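Grirnard has put up another celebrity "net worth" page, this time for the lead in Plostholm. Last June the number was 50 million. Now it's 14. No explanation for where the rest went.

I went looking for a source. The page cites Manninen. Manninen's page cites Grirnard. So that's two sites holding each other up – and neither one names a contract, a filing or even an agent.

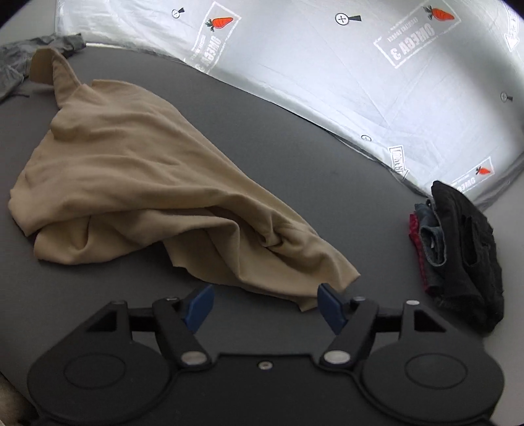 Same page says the show has 2109 fan clubs. Really? Who keeps that list, and where can I read it?

The height, birthday and "currently dating" lines match the old Clumau profile word for word, typo included. She's still "an avid snowbaorder" on all three.

3730 shares so far. I'd believe the birthday – maybe. The rest I'm leaving alone until somebody shows me some paper.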